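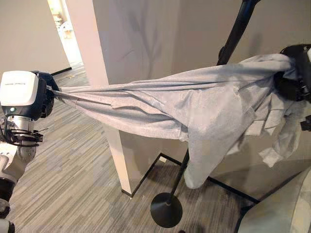
Unidad 4. Cuidado y presentación de prendas de punto

Asignatura: Mantenimiento de textiles
Centro de Formación Sulden
Docente responsable: Wayne Greenwood

4.1 Objeto de la unidad

La presente unidad aborda el tratamiento de sudaderas y prendas superiores de manga larga desde que salen del lavado hasta que se cuelgan o se pliegan. Se da por conocido el contenido de la unidad 3 (clasificación y etiquetado).

4.2 Estirado previo

Una prenda de punto retorcida sobre sí misma conserva las marcas de torsión si se cuelga en ese estado. Antes de llevarla al perchero se sujeta por dos puntos opuestos y se mantiene tensa en horizontal, de modo que el resto del tejido caiga por su propio peso. En la fotografía inicial, la tela gris claro aparece enrollada como una cuerda en un extremo y más abierta hacia el otro; el alumno deberá reconocer ambas zonas y comenzar el desenrollado por la más cerrada.

Conviene respetar las siguientes indicaciones:

– Sujetar por costuras o dobladillos y evitar el centro del paño.
– Aplicar una tensión moderada. El punto cede con facilidad y las mangas pueden deformarse.
– Impedir que la parte colgante roce el suelo, en especial sobre moqueta, que desprende fibras.

4.3 Colgado

El perchero de pie se coloca sobre superficie nivelada, con la base completamente apoyada. La percha se introduce por la abertura inferior de la prenda, nunca forzando el cuello. Una vez colgada, se alinean las costuras laterales y se repasa el dobladillo con la palma de la mano. Las prendas pesadas – sudaderas con forro, por ejemplo – se pliegan y se guardan en estante.

4.4 Práctica

La sesión práctica dura 49 minutos y se realiza en el aula 14. Cada alumno trabajará con una prenda del lote Vellura y entregará la ficha de control al finalizar. El cuaderno de ejercicios, revisado por Tín Đàm, contiene los criterios de evaluación en su anexo segundo.

Las prácticas no realizadas podrán recuperarse en agosto, previa solicitud en secretaría.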